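June
By Luana Fagundes

Tritent two-finger gripper kit: is it worth it for a small shop?

We run a contract packing business with eleven people on the floor. For the last two years we've had the same line in the equipment budget, "robot, small," with a question mark after it. This spring we finally spent part of it. This review covers the Tritent gripper kit, bought through Voswood, and it's mostly about what it costs to own and how to plan for it. If you want a full test of payload and speed, look elsewhere.

The kit is the gripper body, one pair of black fingers with textured pads, a small wrist camera, a cable set and a mounting plate. The arm is not included. We already had one, bought used, so we only needed the front end. If you're starting from zero, the arm will be the big number on your sheet and the gripper will look like small change next to it.

Nivaldo Quintana did the install. The plate lined up with our arm without drilling. The cable set was too short for the way our arm is mounted, and an extension was $245. Nothing on the order page mentions that cable length depends on where your controller sits. Measure before you order.

For the trial we used mixed household goods on a plain white table. Most of our work is gift sets and small kitchen items, so we wanted bottles, cups and cartons, and we wanted them close together some of the time.

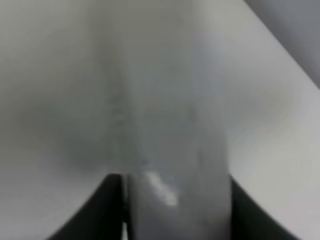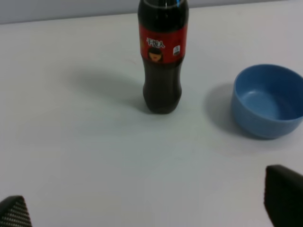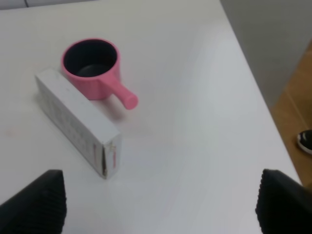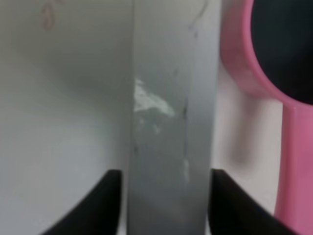

Cartons were the easiest to plan for. You know the width, you set the opening, and you move on. Cups with handles took more setup time because you have to decide which way the handle will face, and that means either a fixture or a person placing them. I would put money aside for fixtures. We had none in the budget and ended up making four from scrap board.

Full soda bottles were fine on the table at low speed. Ismael Aguiar ran them faster one afternoon and they started to turn in the pads. The slower setting fixed it. It also changed our math, because the quote we'd worked from assumed the higher speed for everything.

The camera is good enough for finding an item from above. Up close, with something between the fingers, the picture goes soft and glare is a problem on shiny surfaces. We moved one lamp and it got better. Don't count on this camera to read small print or check a label. If you need inspection, budget for a second camera on a stand.

Now the costs people leave out. Finger pads wear. A spare set is $40, and I'd order two with the kit so you aren't paying shipping on one small bag later. The software license is free for the first year and $400 a year after that. Voswood told us this when we asked, but it was not in the first quote. Get it in writing and put it in next year's budget now.

Then there's labor. Simone Bezerra spent most of three weeks on setup and teaching positions, and she still had her regular job to do. We didn't book those hours to the project at first, which made the purchase look cheaper than it was. If I did it again I'd give the person doing setup a separate cost code from the start.

We also looked at the Vieira gripper. It closes harder and comes with longer cables, and it was $1,000 more. For metal parts I'd probably pay it. For cartons and cups I couldn't make the case.

Support has been decent. Two emails were answered the same day and one took a week. The manual is a PDF with small diagrams, and the section on finger alignment needs to be read twice.

What I like: it fit our arm, the pads hold cardboard without crushing it, and swapping fingers takes a few minutes with one hex key.

What I don't: the short cables, the license fee that showed up late, and the close-up view from the camera.

I'd buy it again for light goods, with the extension cable and spare pads on the same order. We have a second station planned for the fall and I've put the same kit down for it, this time with a line for fixtures.

Contact | Copyright Sidemham Shop Review | Back to top

We use cookies to remember your settings and count visits. By continuing to use this site you accept our cookie policy. Accept | Manage settings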